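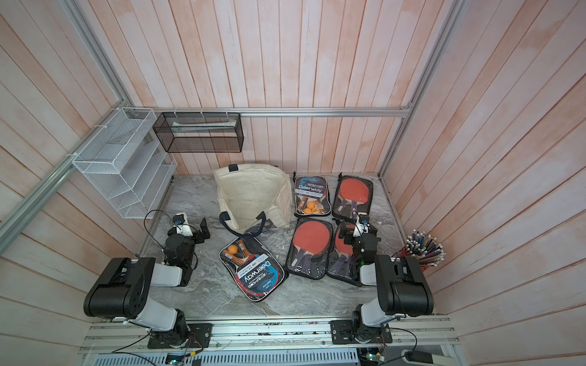

Club Equipment Loans: Frequently Asked Questions

Riviere Table Tennis Association, Jirnthorpe
Last revised 2025-05-11

The Association lends paddles, paddle cases and canvas tote bags to its affiliated clubs, schools and youth groups. The questions that follow are those most often received by the equipment office. Borrowers should also read the Conditions of Loan, which take precedence over this page.

What is included in a standard set?

A standard set consists of five table tennis paddle cases, each holding one paddle, together with one canvas tote bag in which the cases are carried. Balls, nets and scoreboards are lent separately and must be requested on their own form.

What do the tote bags look like?

The bags are cream canvas with navy blue handles and navy trim. Older bags in plain green cloth were withdrawn last August. Any club still holding a green bag is asked to return it at its next collection.

Who may borrow a set?

Any club or school affiliated with the Association may apply. Individual players may not borrow equipment in their own name, but may ask their club secretary to apply on their behalf. Organizations outside Jirnthorpe are eligible if their affiliation fee has been paid for the current season.

How long does a loan last?

Loans are made for one season. Short loans for a tournament or open day run from Friday to Monday. A club may hold no more than 2 sets at one time unless the equipment office has agreed otherwise in writing.

Is there a charge?

There is no charge for the loan itself. A deposit of $400 is payable for each season-long set and is refunded when the set is returned complete and in fair condition. Short loans require no deposit.

How should the cases be packed in the bag?

Each paddle should be placed in its case and the case fully closed before packing. Lay the bag on a flat surface and fold the top open so that both handles are clear of the opening. Place the cases in the bag one at a time, standing on edge, with the handle ends all facing the same direction. The last case should slide in without force. If it does not, remove the others and begin again, as a forced case will press on the rubber of the paddle beside it.

May the cases be packed flat?

Yes, for short journeys by car. Cases stacked flat should not have anything placed on top of them. Clubs traveling by bus or train are asked to pack the cases on edge.

May other items be carried in the same bag?

Towels and shirts may be carried if they are dry. Drinks, food, shoes and loose tools may not. Balls may be placed in the bag in their own box. Loose balls tend to settle at the bottom and are crushed when the cases are loaded.

The tote bag will not stand up on its own. Is it faulty?

No. The canvas is soft and has no stiffening, and an empty bag will slump. It may be leaned against a wall while it is being filled. Bags should be lifted by both handles together. A handle with broken stitching should be reported before the bag is used again.

How should the bag and cases be cleaned?

The canvas should be wiped with a damp cloth and mild soap and allowed to dry in the open air. It should not be put in a dryer. Cases may be brushed or wiped on the outside. The inside should be emptied of dust before each use - grit is the most common cause of damage to rubbers returned to this office.

How should paddles be stored between sessions?

Paddles should be kept in their cases, in a dry indoor cupboard, away from heaters and direct sun. They should not be left in a parked vehicle overnight. Players who wish to apply a protective film may do so, provided that it is removed before return.

May a club write its name on the equipment?

Clubs may not write on paddles, cases or bags. A tie-on tag may be fastened to a handle of the bag for the length of the loan. Any label already on a bag should be left in place.

What happens if an item is lost or damaged?

The loss should be reported to the equipment office as soon as it is noticed. Ordinary wear is not charged. The cost of a missing case, paddle or bag is deducted from the deposit, and the balance is refunded in the usual way. Repairs should not be attempted by the borrower, with the exception of loose edge tape, which may be pressed back down.

Where are sets collected and returned?

Sets for clubs north of the river are collected from Korkis Hall. All others are collected from the Gosto Street office. Both counters are open on weekday afternoons. A set may be returned to either counter, but the cases must be inside the bag and the signed checklist must be handed over with it.

How can a club request more equipment than the loan limit allows?

A written request should be sent to the Gosto Street office at least one month in advance, stating the event, the venue and the number of players expected. Requests are considered in the order received.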